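Key hooks up at last!

Drarkmont news, 12/09/2021

We've finally got somewhere to hang the keys at Drarkmont! Emlyn Rees has been asking for hooks since we moved in (he lost the shed key twice), so now there's a row of them with round dark blue knobs.

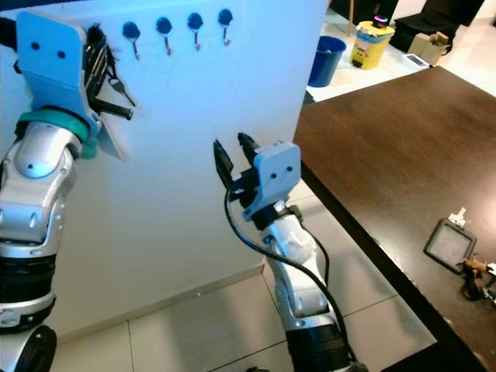 If you've still got a spare at home, please drop it back by October. Next job is the boxes, and I'd love two people to help me sort them one evening – I'll bring cake!
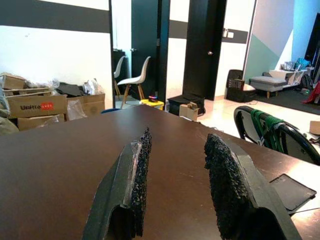 Boxes and bags still waiting along the wall.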